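Samorau Publishes Checking Rules for Simulated Robot Training Rooms

WELLHAM, July 2020 -- Samorau today released a set of good-practice rules for companies that train and test robot arms in simulation before moving them to real rooms. The document runs to 44 pages and is free to download.

The rules cover how a virtual room should be built, what the gripper camera must record, and when a test run has to be thrown out. Under the new text, walls must carry a named surface pattern, and wall decoration has to be logged along with the objects the robot is meant to handle.

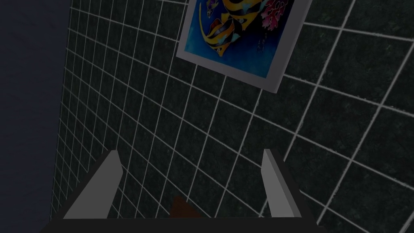
Each test run must also keep its camera view from start to finish, including the parts where the target is mostly hidden behind the gripper. Earlier drafts let teams drop those parts. Reviewers objected in April, and the wording was changed.

"If the camera can't see the object well, we want that in the record," said Leif Hjaltested, who led the drafting at Samorau. "People buying these systems should be able to look at the bad views too."

The draft was tried out on 1,361 simulated runs supplied by Gikena and Ladefoged. Both firms will adopt the rules for new projects.

Samorau will accept written comments for 10 weeks. A checklist of 16 items is included as an appendix -- it can be used separately from the main document.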